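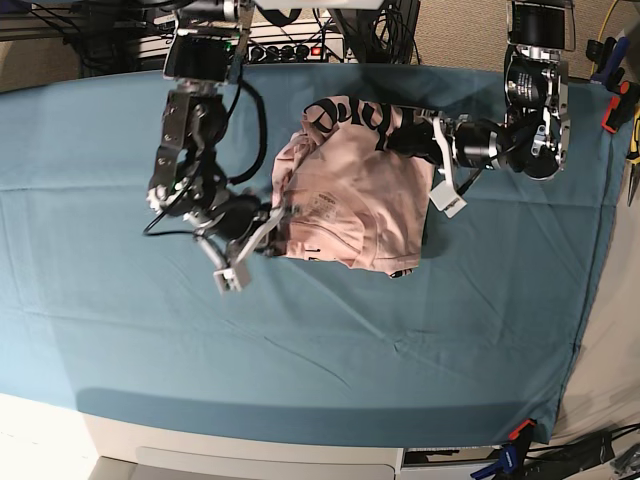
Attachment 1: both grippers on the pink t-shirt, teal table cloth.

Ticket: Fold policy stalls after second grasp on crumpled shirts
Project: Rantala / garment folding
Station: Brultesstead, two-arm table
Status: Closed – fixed in config, retraining optional
Opened: October 3, 2022

3 comments · 2 watching

Problem

The policy we trained on the Volent demonstrations reaches the shirt, closes both grippers, and then holds still. No fault is raised. The joint commands keep coming but they hover near the same values until the episode times out. It happens when the shirt starts crumpled. Shirts that start flat are fine.

Expected: after both grippers close, the arms lift, stretch the fabric, lay it back down and start the first fold.

Setup

Policy trained on 600 demonstrations, all from this table. Action chunks, no language input. Checkpoint is the one from the end of training. Rollouts go through the Plerkow runner, which cuts each episode at 2000 control steps.

Steps to reproduce

1. Drop the shirt on the cloth so it lands bunched up.
2. Home both arms and start the runner with the default config.
3. Wait for both grippers to close.
4. Watch the commanded joint positions. If the arms don't lift, you have it.

We ran 13 crumpled starts this way. Only 2 got past the grasp.

Log

Entry 1. Checked the servos first. Temperatures normal, no overload flags, and both arms lift the same shirt under teleoperation without trouble. Ruled out hardware.

Entry 2. Checked gripper readings. Both report closed on fabric, and the values match the ones in the demonstrations. The policy is not waiting for a grasp it thinks it missed.

Entry 3. Replayed a recorded demonstration open loop from the same home pose. Arms lift on time. Ruled out the runner dropping commands.

Entry 4. Looked through the training data. The operators nearly always pause after the second gripper closes, before they lift. On flat shirts the pause is short. On crumpled ones it is long, because people stop to look for the next edge. During the pause the images and joint states hardly change, so the policy sees a lot of frames where the right answer is to stay put.

Entry 5. Tried a longer executed chunk, so that a prediction made just before the pause would carry the arms through it. Helped a little. It also made the first grasp sloppy, and the left arm started catching the collar in the wrong place. Reverted.

Entry 6. Filtered the pauses out of the data. Any run of frames with joint motion under the threshold on both arms gets cut down to a few frames, with gripper open and close events protected. Retrained from scratch with the same settings. The stall is gone on the crumpled starts we repeated. Flat starts look the same as before.

Entry 7. While comparing configs, found that temporal averaging was on in the runner and off in the evaluation used for the February results. Averaging blends old "stay" predictions into new "lift" ones. Turned it off and went back to the original checkpoint. Most of the stalls went away with no retraining at all.

Resolution

Averaging is now off by default for Rantala rollouts. The pause filter is merged but sits behind a flag. Use both if you train a new checkpoint – the filter alone fixed the stall here, but we have only tested it on t-shirts.

The earlier note saying the policy "does not generalize to crumpled starts" should be taken out of the results draft. Those rollouts had averaging on and need to be rerun before we claim anything either way.

Still open

Motion threshold for the filter was picked by eye. Towels may need a different one. Moved to a separate ticket.

Comments (3)

Does the filter shift the timestamps?
– Yes. It rewrites the frame index, so don't mix filtered and raw episodes in one training set.
Confirmed on the second station with averaging off. OK to close.

Shares: 0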